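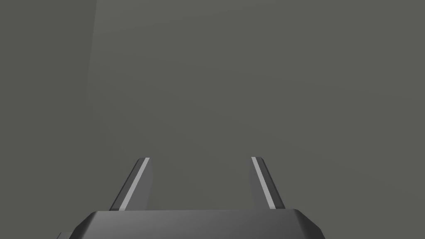

## Session 3: costing a gripper before you buy one

Handout by Kristóf Bíró. Bring your draft budget from the Gidey exercise.

Start in simulation. A two-finger parallel gripper, open and holding nothing, is enough to check reach, finger spacing and how much of the wrist camera's view the fingers take up. Do this before asking for quotes.

Budget lines for the Gidey cell:

- Gripper, Ravex quote: £2000
- Spare finger set: £159
- Mounting plate: made in our workshop, charge the hours
- Delivery and import charges: ask Andeo in writing 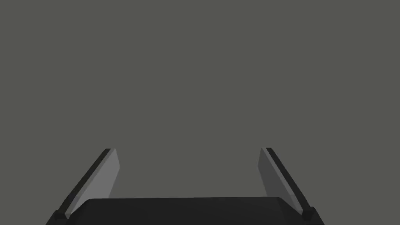 Finger sets go on their own line, as they wear out sooner than the body and come from a different budget code. Order 2 sets if the lead time runs past August.

The Ernine quote looks cheaper — check what it leaves out. Cables and the controller licence were both missing from the first version.

**To hand in:** one page, with every price marked as quoted, list or guessed. Guessed prices are allowed, but say who guessed. Add a line for training time, even if you put nothing against it yet.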